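Section 4. Setting Up the Clirnora Countertop Dishwasher for Small Items

Read this section before the first wash. The Clirnora is supplied with a cutlery basket and a fold-down rack. It must stand on a level surface that can hold its full weight when loaded.

Before the first wash

1. Remove all packing tape from the door and the spray arm.
2. Push the inlet hose onto the cold water connector until it clicks.
3. Place the drain hose in the sink. The end must stay above the water line.
4. Run the Rinse program once with the machine empty.

Note: The drain hose is 152 cm long. Do not extend it.

Loading small items

5. Scrape off food. Do not rinse under the tap first.
6. Place metal cutlery in the basket with handles down. Sharp knives go on the rack, blades facing away from the door.
7. Lay ceramic spoons on the rack with the bowls facing down. Leave a gap between them so they do not knock together.
8. Turn the spray arm by hand. If it touches anything, move that item.

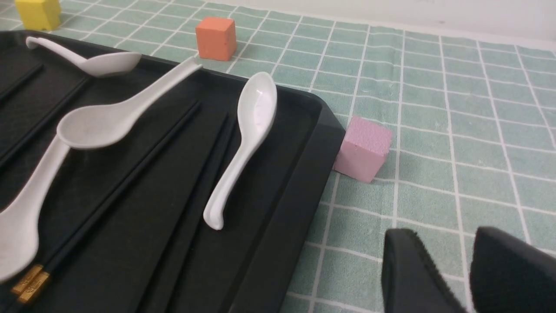

White ceramic spoons on a black tray.

CAUTION: Ceramic chips easily. Do not wash cracked or chipped pieces, and do not stack them under heavy pans.

Unloading

9. Wait 13 minutes after the end signal before opening the door fully. Steam can burn.
10. Empty the basket first, then the rack.
11. Wipe the door seal with a soft cloth.

Note: If white marks remain on ceramic or glass, raise the rinse aid setting by one step. See Section 6 for water hardness settings.

Spare baskets are sold under part number 185.

Revised 22 June 2022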